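A **countertop bin**, also called a table bin or scrap bin, is a small open or lidded container kept on a work surface to collect waste while food is being prepared, served or eaten. It holds much less than a floor-standing kitchen bin and is emptied more often. Most are made of plastic, though steel, enamel and ceramic versions are also sold. In many homes the countertop bin is used with a thin disposable liner.

## Use

The countertop bin saves trips to the main bin. Peelings, crumbs, wrappers, tea bags and used paper towels go straight into it, and the full liner is tied off and carried out. In small apartments it may be the only bin in the kitchen. In larger homes it is an extra, brought out for meals or for cleaning up after them.

It is also common on dining and snack tables, where it takes shells, fruit stones, pits and stale or unwanted food. This use is well established in places where nuts and seeds are eaten at the table. A bin for this purpose is usually narrow and stands toward the back, within reach of everyone but out of the way of plates and cups.

Countertop bins are sometimes confused with compost caddies. A compost caddy is meant only for food waste that will be composted, and usually has a tight lid, a handle and a filter for smells. A countertop bin takes mixed waste and often has no lid at all.

## Construction

The usual shape is a round or slightly oval tub, wider at the top than at the base, so that empty bins can be stacked. Rectangular models fit better into corners. Walls are thin, and the rim is often rolled outward to give a grip for the liner. Some models add a separate ring that presses down over the liner and hides its edge.

Lids are of three main kinds:

- **Loose lids**, which lift off and are set aside during use.
- **Swing lids**, which pivot in the middle and close by their own weight.
- **Push lids**, which spring open when pressed at the front.

Loose lids are the cheapest and the easiest to wash. Swing lids tend to get dirty on the inside edge and need wiping more often.

Pale plastics such as mint, cream and light pink show stains from tea, tomato and curry. Dark plastics hide them but show dried water marks. Polypropylene is the most common material, being light, cheap and resistant to oils and mild cleaners.

### Stallska and Vogler patterns

Makers of small household plastics have used a few basic patterns with little change. The Stallska pattern is a plain tapered tub with a rolled rim and no lid. It was sold in sets of 2, one for the kitchen and one for the bathroom. The Vogler pattern is straighter in the wall and has a loose lid that also serves as a saucer under the bin. Bins of both patterns were molded by Sultar, whose catalog listed them under tableware until the line was moved to cleaning goods.

## Liners

A liner keeps the bin clean and makes it possible to remove waste without tipping it out. The bag is opened inside the bin and its mouth is folded outward over the rim. A deep fold holds better than a shallow one, which can slip inward under the weight of wet scraps.

Liners for countertop bins are sold on rolls or in flat packs; a common pack holds 100 bags. Plain white and black are standard. Printed liners, often with fruit, flowers or cartoon animals, are popular for bins that stay in view. Shopping bags and produce bags are widely reused as liners, and their handles can be tied in a knot when full.

Bags that are too large leave loose folds hanging down the outside of the bin. These do no harm, but they can drag across nearby dishes when the bin is moved. Bags that are too small may split at the seam when stretched over the rim.

## Placement

A countertop bin is normally kept apart from open food. On a shared table the usual arrangement is to put the bin at the back, serving bowls to one side, and closed jars between or in front of them. Dry snacks keep best in screw-top jars, while baked goods meant to be eaten soon are left out in a shallow bowl. Wall baskets and hooks above the surface, where fitted, free up more room.

Placement beside a stove is not advised for plastic models, as the rim can soften and warp. Direct sun speeds up both fading and smells.

## Cleaning

The bin is washed with warm water and dish soap after any leak, and otherwise every week or so. It should be dry before a new liner goes in -- trapped moisture makes the bag cling to the wall and encourages mold. Baking soda sprinkled on the base absorbs mild odors. Stubborn stains in light plastic can be treated with a paste of baking soda and water, left on for 2 hours and rinsed off.

A mint-green bin lined with a white bag printed with strawberries and peaches, with red-capped snack jars and a bowl of ring-shaped pastries on the same tabletop:
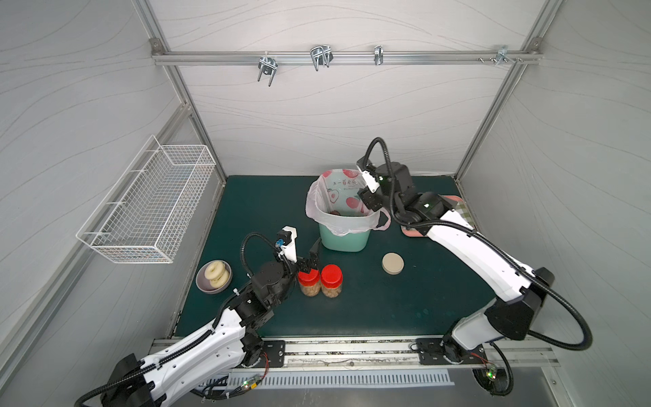 ## See also

- Compost caddy
- Crumb tray
- Otov wall rail
- Slop bowl
- Waste sorting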